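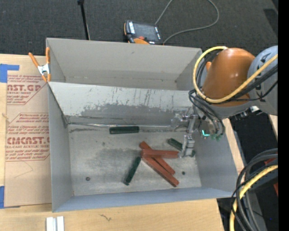 Figure 1. Reddish-brown and dark green blocks in a two-compartment metal bin, with a robot arm reaching in.

4.2 What speakers said about permit fees

We now turn to the part of the hearing record that we most enjoyed reading. The Viltcombe and Lornevlow county boards both held open sessions on raising the fee for a handgun carry permit, and both kept full transcripts. Together these gave us 2304 separate statements, from one-line remarks to long prepared speeches with sources attached. It is a wonderfully rich record, and we are still finding new things in it!

Each statement was coded in Gazi using the 15 argument types set out in Section 3. A single statement could carry up to five codes. Zhiqiang Cao settled the cases where our two readers disagreed, and his notes on those cases shaped the final wording of several types, especially the split between "cost as a burden" and "cost as a penalty." A speaker who says that the fee is a week's groceries is making a very different point from one who says the county is charging for a right, even when both end by asking for a no vote.

The most striking pattern is how often people on opposite sides reached for the same argument. Supporters of the increase talked about fairness to taxpayers who do not own guns. Opponents talked about fairness to low-income owners who live far from a sheriff's office. Both groups cited the Second Amendment, and supporters often did so to make clear that they accepted it — a move we had not expected and had no code for in the first draft of the scheme.

Speakers also answered one another far more than we had guessed. In Lornevlow, where comments were taken in sign-up order, later speakers often named an earlier one and picked up a specific claim, such as how long a background check takes. Viltcombe grouped its speakers by position, and there the replies mostly ran in one direction, from the second group to the first. We think speaking order deserves much more attention in studies of local gun policy.

One limit should be kept in mind. Written comments sent to the Follovmont office were summarized by staff before they entered the record, so their original wording is lost. We coded those summaries separately and leave them out of the comparisons in Section 4.3.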